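Waterless car wash

A waterless car wash is a method of cleaning a vehicle with a spray-on liquid and cloths instead of a hose and bucket. The liquid is meant to loosen dirt and coat it so that it can be wiped away without scratching the paint. How well it does this is disputed, and most of the favorable figures come from companies that sell the product.

Method

The cleaner is sprayed on one panel at a time, left for a short while and wiped off with a folded cloth. A second cloth is used for buffing. Sellers usually recommend 6 cloths per car, though many owners get by with fewer and then complain of swirl marks.

Claims and criticism

Sleiman, an early seller of such sprays, advertised a saving of 200 liters per wash. The figure assumes a hose left running the whole time, and the company has never said how it was measured. Washing the used cloths also takes water – a point missing from its brochures.

A trial by the Natstead motor club covered 146 cars and reported "no visible damage" on nearly all of them. The cars were checked indoors, by eye, after a single wash. Fine scratches tend to build up over many washes, so the result says little about regular use.

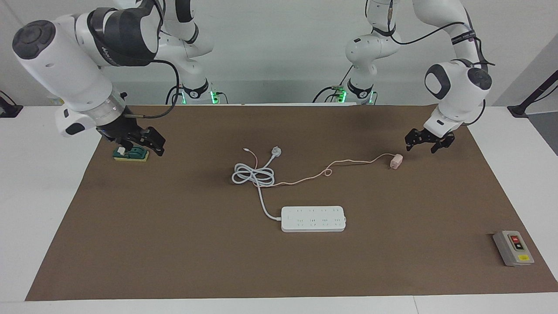 Body shops in Temstead and Fulby advise against the method on cars with dried mud or road salt, and suggest rinsing first. Some sellers now give the same advice on the label, which leaves the word "waterless" doing rather a lot of work.

Cost

A bottle is commonly said to last for several washes. Large vans and heavily soiled cars use more – sometimes 2 bottles for one cleaning.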